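What happens when a boxer gets hurt before a fight?

Boxers train for weeks before a fight. Sometimes one of them gets injured and has to pull out. At the Dindness club, a boxer with a sore hand must see a doctor before anyone decides.

The doctor looks for swelling and asks where it hurts. If a bone might be broken, the boxer has an X-ray. A small broken bone can take weeks to heal, and punching too soon can make it worse.

Resting at home is part of getting better.

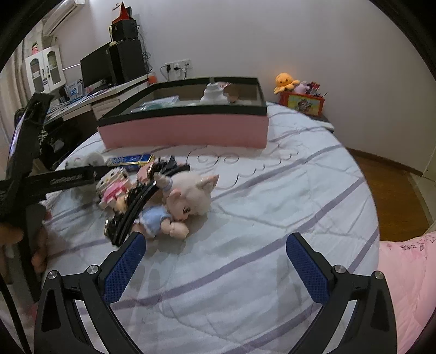

A bed with a pale quilt, and some toys.

Rest does not mean doing nothing. A boxer with a sore hand may still be allowed to walk or practise footwork. The coach checks with the doctor first.

Sleep matters too. The body does a lot of its repair work at night, so boxers try to go to bed at the same time each evening and turn screens off early. 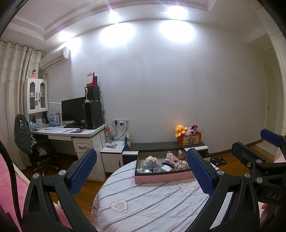
A bedroom with a desk and long beige curtains.

When the doctor says the hand has healed, training starts again with light work on the pads. Sparring comes later. The club then looks for a new date for the fight.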